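Home | Visits | Workshops | Letters | About

An afternoon at the Skirthorpe open day

I had been promised a robot that tidies up. The leaflet for the Skirthorpe open day said so twice, once on the front and once next to the map of the car park, and as I have spent a fair part of my adult life picking things up off floors I thought it was worth a Sunday and the train fare.

Skirthorpe is an old carpet warehouse on the edge of town, now divided into units. Two firms had their doors open. Vikmont does shop-floor work, meaning shelves, boxes and totes. Judska has the other end of the building and is after the household market. There was a queue for coffee and a much shorter one for the talks.

Vikmont first. Their arm was moving small cartons from one tote to another, and it was quite good at it, provided the cartons were the ones it knew. Babatunde Okoro, who was running the demonstration, told us it had been through 224 cartons since the doors opened and had needed help with 20 of them. I asked what help meant. It meant him, leaning in and turning the carton the right way up. He was cheerful about this and I liked him for it, but I have worked in a stockroom, and if a Saturday lad had called me over that often I'd have found him something else to do.

A woman beside me asked if it could manage a bag of crisps. He said bags were "on the list". A lot of things were on the list by the end of the afternoon.

Judska's unit had been laid out as a flat: kitchen counter, sofa, wooden floor. The chore of the day was clearing the floor, which I'd have thought was the easy one. Things are lying there, you pick them up, you put them in a box. Ibrahim Ogundipe, who leads the household work, spent twenty minutes explaining why it isn't easy, and this was the best part of the visit. Pale boards and shiny patches confuse it. Dark things lying next to other dark things confuse it more. Anything flat is a misery, because two fingers need an edge to get hold of. He said they had recorded 606 attempts at floor clearing in the past month. He didn't volunteer how many had gone well, and when I asked he said it depended how you scored them.

I daresay it does. My mother scored it by whether you could see the carpet.

They had a screen up showing what the machine sees from its wrist, and I spent longer at that than at anything else.
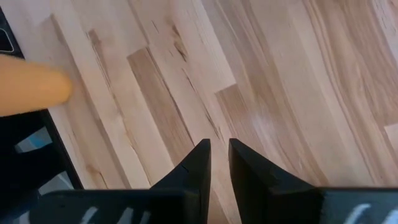
The gripper's own view at Judska: fingers open over bare boards, the clutter away to the left.

What struck me was how little it has to go on. You or I come into a room and know at once what's rubbish and what's somebody's homework. From down there you get a lot of wood grain, a few knots, and the blunt orange end of something poking in at the side. I couldn't have told you what it was either, but I could have turned my head.

The full run came at three o'clock. A soft toy went in the box on the first go. A sock went in on the third. A magazine was pushed slowly under the sofa, where I suppose it counted as tidied. Then the whole thing stopped for a reset and most of the audience drifted off towards the cake.

I don't want to be unfair. Ezeani, the small outfit that supplies both firms with their grippers, had a table by the exit, and the parts were nicely made. You could pick them up and work them by hand, and the children there had the fingers snapping at each other's sleeves. Five years ago I doubt any of this would have been fit to show to the public. But the leaflet said "tidies up", and what I saw was a slow machine with a patient man standing next to it. In the shop, maybe, with one kind of box and a fixed shelf. At home, I'm keeping my dustpan.

The building is a ten-minute walk from the station, uphill on the way there. Wear a jumper, as both units are draughty.

Comments (3)

Marge_T: We went in the morning and the sock took five goes! My grandson was thrilled with it though.

dunstall: Twenty out of 224 is better than our self-checkouts manage.

P. Harker: Did you ask what it would cost? I did and got "on the list" as well.

Contact | Copyright the author, all rights reserved | Back to top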